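Folding Cell FAQ: The Friday Fault

Erkstead Textile Handling, internal help pages
Maintained by Marcelino Cordero. Complaints about tone go to Hubert Wieser, who has a folder for them.

What happened?

On Friday, at the end of a long run of shirts, the left arm on the folding cell failed to let go. The right arm opened its gripper on schedule and started back to its home position. The left kept its jaws shut and went home as well, taking the shirt with it. The shirt ended up wound around a wrist joint with a cable inside it. Aidan Fahy hit the stop button.

Was anyone hurt?

No. Aidan was outside the taped line, where he is supposed to be. The shirt did not make it.

What is fault 224?

Grip release timeout. The controller told a gripper to open and the gripper never reported that it had. The manual gives this one sentence and then spends a page on how to clean the housing.

Why didn't the fault stop the arms?

Because we had told it not to. Back in June the cell was throwing 224 several times a shift, nearly always for nothing, and somebody changed it from a stop to a warning. The change log says "temporary." The somebody was me.

When is a bad release most likely?

At the end of the lengthwise fold, when both grippers have hold of the fabric. 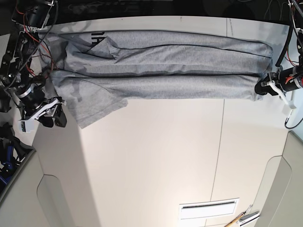
A late release at that stage means one arm is leaving while the other still has an opinion. Knit cotton stretches a good deal before it complains, and the current limit on the wrist motors was set high enough that the controller never noticed it was dragging anything. It would have noticed a brick.

So was it the gripper or the software?

Both, and each has its defenders. Luzius Mösli took the left gripper apart and found lint packed behind the finger pivot, enough to hold the jaws closed against the opening torque. That is a mechanical fault. The software then waited out its timer, wrote warning 224 in the log, and carried on as if the jaws were open. That is the other kind.

How often had it warned us?

The log held 1093 entries for code 224 between the June change and the day of the fault. Lawal Iyamu read all of them, which we did not ask him to do, and found that the last 17 were all on the left gripper. A person glancing at the log once a week would have caught it. We have now appointed a person. It's Lawal.

What has changed?

Fault 224 is a stop again. Neither arm may start its move home until both grippers report open, and the wrist current limit during that move is low enough that a T-shirt can trip it. The timer is set to 3 seconds. Luzius wanted less and Hubert wanted more, so everyone is equally unhappy.

The cell is slower. Yes, we know. Please stop sending us the spreadsheet.

What should a good release look like?

Both grippers clear of the cloth, and the cloth staying where it was put. If the shirt creeps toward either side as the arms lift, press stop and call Luzius, even if the screen is green. The screen was green on Friday.

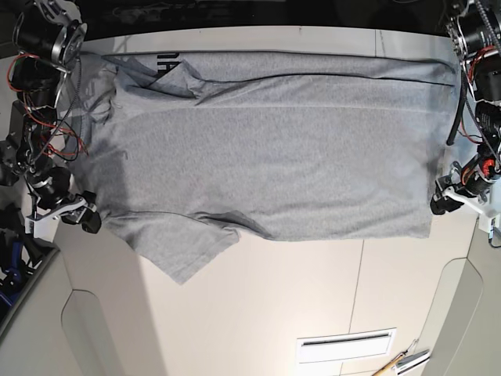 Gray T-shirt on the cell table, with a gripper near each end.

The fold looks sloppy. Is that a fault?

It is a disappointment, which is handled under Quality. A drooping sleeve or a bunched collar does not need a stop. Log it and let the run continue.

Can I pull a stuck shirt out by hand?

Not with the power on. Press stop, turn the key, take the key out, put it in your pocket, and then go in. The arms sag a little when the motors let go, so keep your fingers out from under the wrist. If a wire has come along with the fabric, leave the lot alone. Cutting the shirt is fine. Shirts come out of the Akach budget and wiring comes out of ours.

How often do the grippers get cleaned?

At the start of every shift, with the brush, behind the pivot as well as in front of it. The old sheet said "as needed," and opinions on need varied.

Does this affect the Steiner cell?

It runs the same controller settings, copied over by the same person, so yes. It stays off until Luzius has been through it. He expects to finish this week and has asked people to quit asking.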